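The Clear Desk, Again

Every February somebody at Juvska rediscovers the clear desk policy. This year it came with a PDF from a consultancy called Gristard, and the PDF says a tidy surface makes people think better. I read all of it. There is a chart with no numbers on one side, and a footnote that leads to another Gristard PDF.

I don't doubt that some people like a bare desk. Madhu Nautiyal in accounts has kept hers that way for years and gets through more work than most of us. But she did that before anybody asked her to, and I suspect she would be just as quick with a pile of folders at her elbow. The report takes people like her and decides the desk did it.

What the policy does in practice is move things. Papers go into the drawer, the drawer fills up, and the overflow goes into a tote bag under the chair. When we tried this at the Shin building, it lasted some six weeks. By the end I was spending the first part of every morning looking for my own stapler.

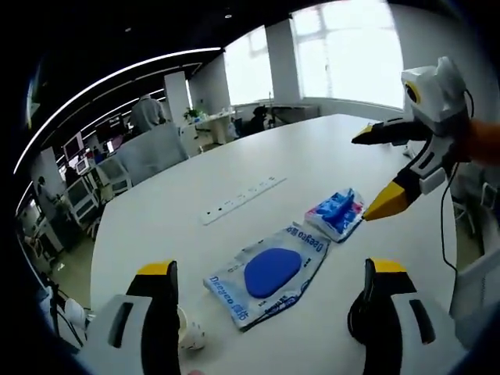
A large white table in an open-plan office.

Shared tables are a different matter, and I'll give the report that much. If four people need the same surface in one afternoon, it makes sense to take your mugs with you when you go. You don't need a 60-page document to say so, and you certainly don't need the app, Prover, which asks you to upload a picture of your desk before you leave and then gives it a score out of 7.

I have asked what happens to the scores. So far the answer is that they will be "used to start conversations." If anyone gets one of these conversations, please write in and tell me how it went. Until then my folders are staying on the left, where I can reach them.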